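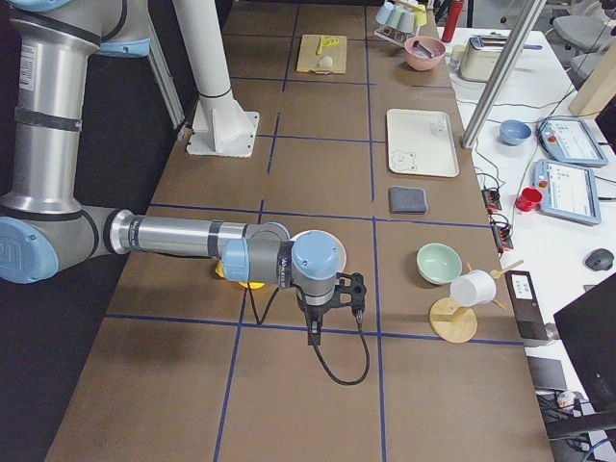
Suldale Community Kitchen will open its doors for a second season of free Friday suppers this February, and everyone who lives in or near the town is warmly invited to come along, sit down and stay as long as they like. The suppers are cooked and served by the Chacko Trust, with vegetables from the growers at Lornis Farm. Guests eat at long shared tables, and this year places will be marked out with strips of dark blue tape across a brown tabletop, a round white plate to each place, so that a family of five or a neighbour on their own can find a seat without any fuss.

"We did wonder whether people would come back after the summer, and then the letters started arriving, asking when the lentil soup would be on again," said Shobha Unnithan, who runs the kitchen. "It's a simple supper, really, soup and bread and something sweet, but people do love to linger over it, and we love having them!"

Last season the kitchen served more than 400 suppers, many of them to people who had never been inside the old Jokness Hall before. The hall has since had a new boiler and a good deal of fresh paint, and it can now seat 60 at a time. Doors open at 7 in the evening, there is no need to book, and children are very welcome (there will be a milder pot of everything).

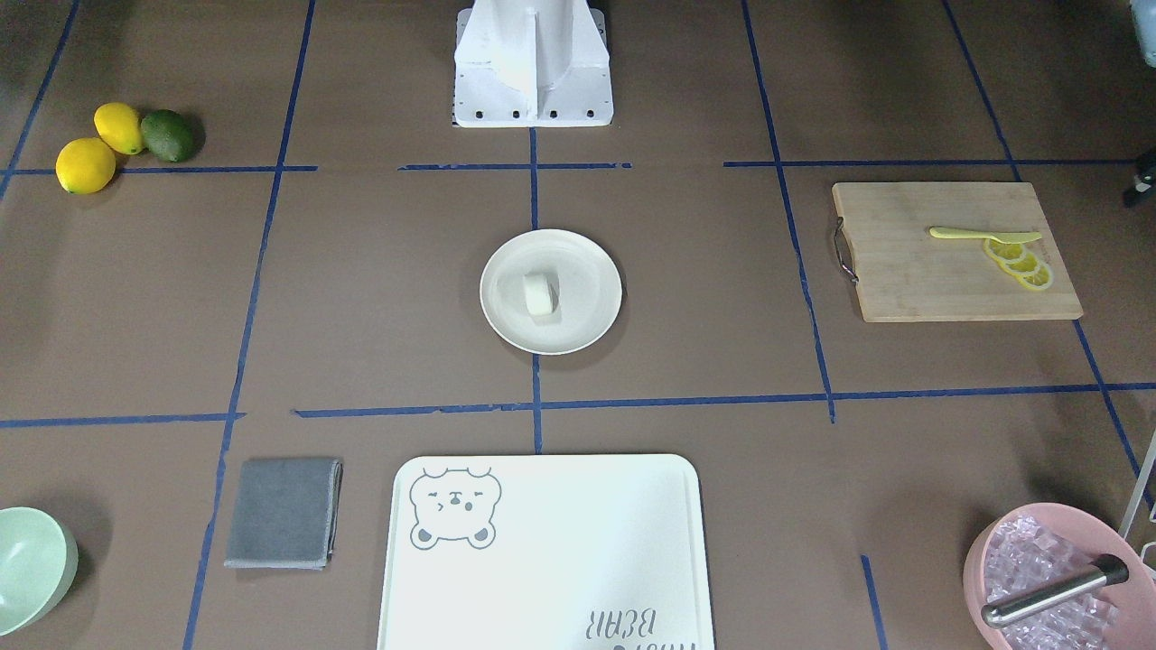 Chacko Trust Press and Community Team

Harish Arumugam, head cook, has spent the winter trying out new dishes on his long-suffering colleagues, and a pumpkin and coconut stew has made it on to the opening menu, along with his mother's lemon rice.

"I make far too much every time, so please bring a tub and take some home," he said.

Anyone who would like to help with cooking, serving or washing up can speak to Nandini Shetty at the hall on any supper evening. Menus will be pinned up in the porch each week.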